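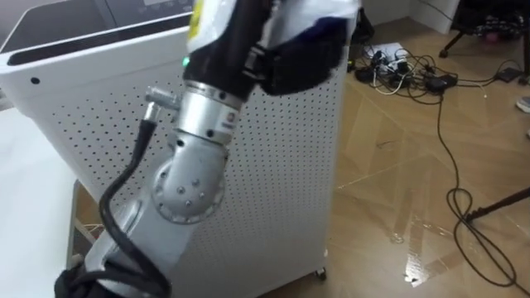 3.2 Sample selection and scoring of dye transfer

The household survey returned 2063 usable records of mixed wash loads, each entered by the participant on the day of the wash. A record was kept if it gave the water temperature, the detergent type, the load size in kilograms and at least one item described as white or off-white. Records with bleach or a color-catching sheet were set aside and are treated in Section 3.5. After this step 778 loads remained, and all figures in the rest of this section refer to them unless stated otherwise.

Participants in Ploveck and Wendt received the same printed guide. The two towns differ in water hardness, and the hardness value for each record was taken from the supply zone of the address. Thirteen records could not be matched to a zone. They were dropped from the hardness model but kept in the temperature model.

Transfer was scored on the five-step gray scale used in the pilot study (Sarantis and Spanos), with half steps allowed. Step 5 means no visible change and step 1 a change that a participant would call a different color. Two raters, E. Zervas and D. Konstantinidis, scored each returned item under a daylight lamp without knowledge of the wash conditions. Where the scores differed by more than one half step, a third rater (E. Stępień) scored the item and the median was used.

Items of more than one color need separate treatment. A white cloth with a dark blue patch, as in Figure 2, has both a possible source of dye and a surface that can take it up. A single score for such an item hides the effect of distance from the source. We therefore scored the white ground at two points, one next to the dark area and one as far from it as the item allowed, and recorded the difference as the local gradient. Plain white items have a gradient of zero by definition. Prints with no continuous white area larger than a coin were left out.

The gradient also serves as a check on where the dye came from. Dye released into the bath by another garment should reach all parts of the white ground at much the same rate, giving a low score with a small gradient. Dye from the item itself tends to settle close by, mostly when the load sits damp in the drum after the final spin. The survey form asked for the time between the end of the program and unloading, but many participants left this field blank – a weakness in the form that was corrected in April. Time to unloading is complete for 588 of the loads, and the gradient model in Section 3.4 uses only these.

No correction was made for the age of the garment. Participants were asked to estimate the number of earlier washes, but repeat answers from the same household differed so widely that the variable was judged unfit for use. Fiber content was taken from the care label where one was present and coded as cotton, polyester, blend or other. Items without a label were coded as unknown – they form their own class in the regression and were not assigned by touch or appearance.

3.3 Temperature model

Transfer score was regressed on wash temperature, load size and fiber class, with household as a random effect.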